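**Is the Umon open day in Hinport worth it with kids?**

*posted by hatska_mom*

We may drive over in October, and mine are 2 and 11. The kitchen table demo is what they want to see.

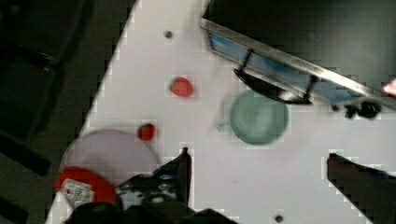 *Toy strawberries on the demo table, Umon*

Can little ones follow it, or is it mostly talks?

**tidewater_pam**

Oh, do go! We stayed all morning, and the staff were so patient with my endless questions.

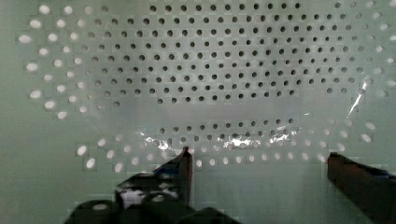 Small children do best near the front, I'd say. Mine got fidgety during the talk, but anything full of little holes fascinates him, so he perked right up.

**gullfoot**

Nina is the arm to ask for.

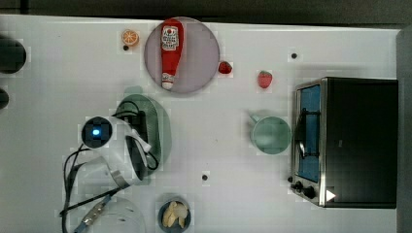 It was on until 2 when we went, and the line gets long after lunch.

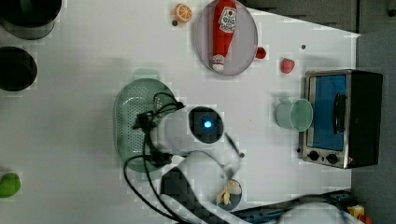
Parking is 600 yards off, so bring the stroller.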